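Section 4. Draining Rack and Serving Tray: Placement and Daily Use

4.1 General

This section applies to the draining rack (part 721) and the serving tray supplied with the Zevora kitchen set. Read it in full before placing either item on the work surface. Assembly of the rack is covered in Section 3.

4.2 Placing the rack

1. Clear the work surface and wipe it dry.
2. Set the rack down on its legs with the tall rail toward the wall and the low, flat rim toward the user.
3. Press lightly on each corner in turn. If the rack rocks, see Section 3.6 for leg adjustment.
4. Place the tray beside the rack. The two may touch, but the tray must not be pushed under the rods.

Note: On dark surfaces, water marks are easily missed. Inspect the area beneath the rack whenever it is moved.

4.3 Loading

1. Shake excess water from each item before it goes into the rack.
2. Begin with the largest pieces and stand plates against the tall rail.
3. Lay small or shallow pieces flat on the rods, near the center of the basket.
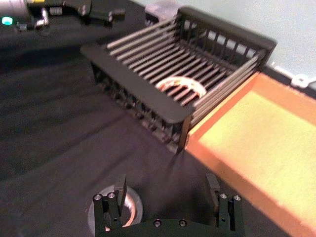 4. Leave a gap between pieces so that air can pass on every side. Flat pieces should be turned over once during drying.
5. Do not stack cups or bowls inside one another.

Caution: Do not load the rack beyond 11 pounds. Do not hang heavy pans from the rim – the rack may tip forward.

4.4 Unloading

1. Allow at least 30 minutes before unloading.
2. Check each piece by hand and towel off any that are still damp.
3. Transfer dry pieces to the tray. Carry the tray level, with both hands, and keep the contents below the top of the raised walls.

4.5 Cleaning

Wash the rack and tray weekly in warm water with a mild dish soap. A soft bottle brush will reach between the rods. Steel wool and bleach must not be used on either item.

Replacement legs may be ordered from Jaunzems Parts Service, Kidisbridge, under catalog number 3774.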